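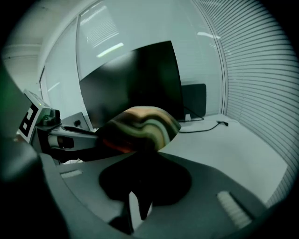 Figure 3. View from the camera on one hand-held gripper, with a striped soft object just above the gripper body. A fiducial marker stands upright farther back on the left.

3.2 Construction of the hand-held units

The two grippers were built in a shared workshop over one summer, with final assembly in July. Each unit has a gray housing, a pair of fingers, a camera looking out over the housing, and a set of printed markers. The housings were designed by Xiuying Lei as a revision of the earlier Dillov body, which placed the camera too low and lost the workpiece whenever the fingers closed. In the revised body the camera was raised by 16 mm and tilted forward. The change cost some clearance at the wrist but required no new fasteners.

The lens is a wide fisheye. Its image circle does not fill the sensor, and the corners are therefore masked before any further processing. The housing takes up a large share of the lower image in every recording. We kept this region during calibration, where the fixed edges of the housing serve as a check on camera slip, and removed it before training. A unit was recalibrated if these edges had shifted between the first and last recording of a session.

Soft objects were included from the first trials. A rigid block gives the same outline at any grip force, while a soft object changes shape as the fingers close, and this change is the main cue available to a policy that has no force sensor. The Hirkeo controller used in our build reports finger position only.

3.3 Marker mounting and operator position

The position of each gripper is tracked from square markers. An early version used a single flat marker per unit, glued to the housing. Tracking failed when the operator turned the wrist far enough to hide the marker from the overhead view, and 413 of the first 600 recordings had at least one gap long enough to be rejected. The flat marker was replaced with a cube carrying a pattern on several faces.

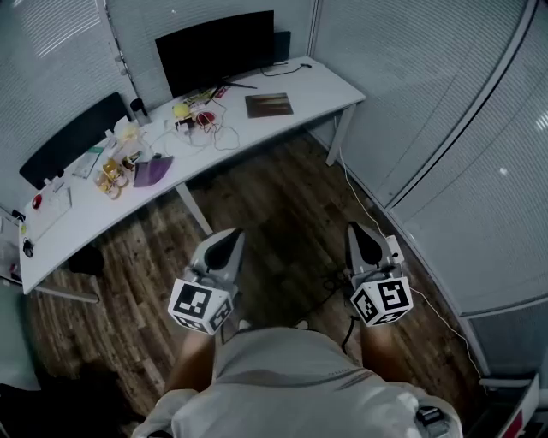 Figure 4. Operator with a gripper in each hand, seen from above. Each unit carries a marker cube.

The cube adds weight toward the rear of the unit. Operators noticed it in the first minutes and then adapted, although Lei reported fatigue in the forearm in sessions held late in the evening. A lighter cube with thinner walls was printed and discarded after its faces warped.

Desk clutter was left in place during collection. Cables, bags and small containers provide visual variation at no cost, and clearing the desk between sessions would have slowed the work. The final set contains 852 recordings. Time alignment between the two grippers and the head view was done with the Skultton logger, and the residual offset was corrected by hand where the Gu filter did not converge.
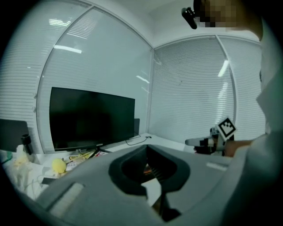 3.4 Limitations of the build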